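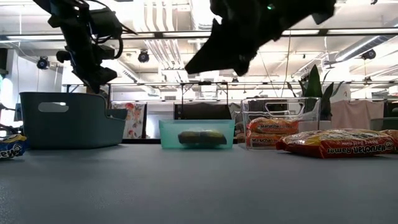 Basket and snack bag, left side of the table.

October, reading notebook, bindery bench

Finished Harnulia over two evenings. It is the second of Bognár's river books and I think the better one, although the first 30 pages are slow. Hisley is meant to be a port town some time after the old empire has gone, and very little magic is left in it. One ferryman can hear drowned bells. That is more or less all the fantasy there is until chapter 18, and I didn't miss the rest.

Notes for the rebinding. The Bumell paperback runs to 724 pages and the spine has creased in 2 places, both near the middle. Glue is brittle at the head. I'd like to take it down to single leaves and make it up as two volumes, splitting at the end of the siege, where there is a blank page anyway. The map would need copying so that each half has one. Inner margins are narrow – double-fan gluing will open flatter than anything sewn through the side.

Back to the story. The siege is told from inside the customs house by a clerk who keeps recording cargoes that never come in. I liked these chapters most. The court scenes are weaker. Everyone at court speaks in the same clipped way and I had to turn back several times to see whose turn it was. The glossary is no help as it leaves out the titles.

Not sure about the ending. The treaty is signed off the page and we hear of it in a letter, which suits the clerk but leaves the ferryman with nothing to do. Might read the last part again before deciding.

To do: test the grey cloth against the green for the covers. Check grain direction on the endpapers, the last lot curled. Find out if the first river book was ever done in hardback, as the three volumes ought to match in height. Lettering can wait until the cloth is settled – probably title only, no author on the spine.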